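Denstead Open Day

The Denstead Open Day is a public demonstration of household robotics held at the Denstead workshop of Sandetti, a small automation firm. It is best known for its tabletop sessions, in which visitors work hand-held grippers of the kind used to record training material for robot arms. The 2025 event took place on 15/07/2025 and drew 200 visitors.

Background

Sandetti began opening its workshop to the public after a talk given at the Räsänen Library, where Katherine Chambi was asked several times whether people could try the equipment for themselves. The first open day was held in December and was limited to staff families and a group from the local secondary school. It was moved to the middle of the year the following season because of the cold in the loading bay, where the queue forms.

The program was organised by Chambi and Tin-yau Kwan. Earlier versions had centred on a fixed arm behind a barrier, which visitors watched from a bench. Kwan proposed dropping the barrier and putting the tools in people's hands, and the format has stayed much the same ever since.

Tabletop sessions

Each session lasts 17 minutes and is run by one demonstrator for up to five visitors. The visitor holds the gripper by its handle and opens and closes the two fingers with a trigger, while a camera mounted on the tool records the view along the fingers. The tasks are ordinary kitchen ones and use everyday plastic food containers.
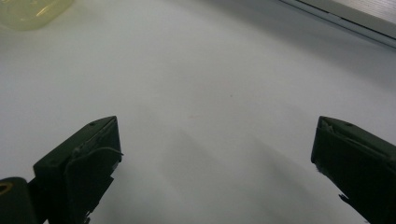 Visitors are asked to start with the fingers wide open and to bring the tool in slowly, at the same height for each attempt. Demonstrators discourage hurrying. A fast approach tends to blur the recording, and a blurred recording is of little use afterwards. Left-handed visitors may use the same tool, although the trigger was laid out for the right hand and some find it awkward.

The task most often chosen is picking up a container by its side wall. Clear plastic is regarded as a hard case for robot vision, as the surface behind shows through it and highlights shift with every movement. A grip on a thin wall must also be firm enough to hold without bending it. 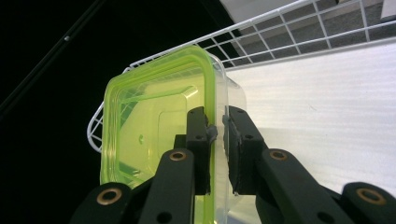 Valentin Perrin wrote in the visitors' book that he had expected the job to be dull and had instead joined the queue a second time. His one complaint was that his wrist had tired well before the session was over – he suggested a lighter handle for children.

Recordings and use

Visitors may agree to have their recordings kept. Sandetti set itself a target of 1,000 kept recordings across all its open days, and Giuliana Lozano, in charge of sorting them, has said that failed attempts are kept along with the good ones. Recordings are stored under the project name Vendau. Names are not attached to them.

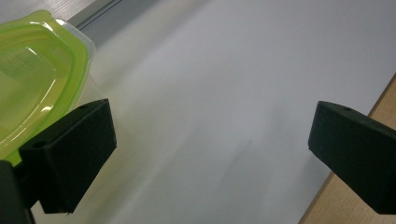
Open gripper and lidded food container during a tabletop session, Denstead.

Other activities

A talk by Orlando Ticona on gripper design was given twice during the 2025 event, in the morning and again after lunch. It dealt mainly with finger shape, pad materials and the wear on moving joints. A repair bench was open through the afternoon, and tea was served in the front office. Entry is free, but tabletop sessions must be booked at the door.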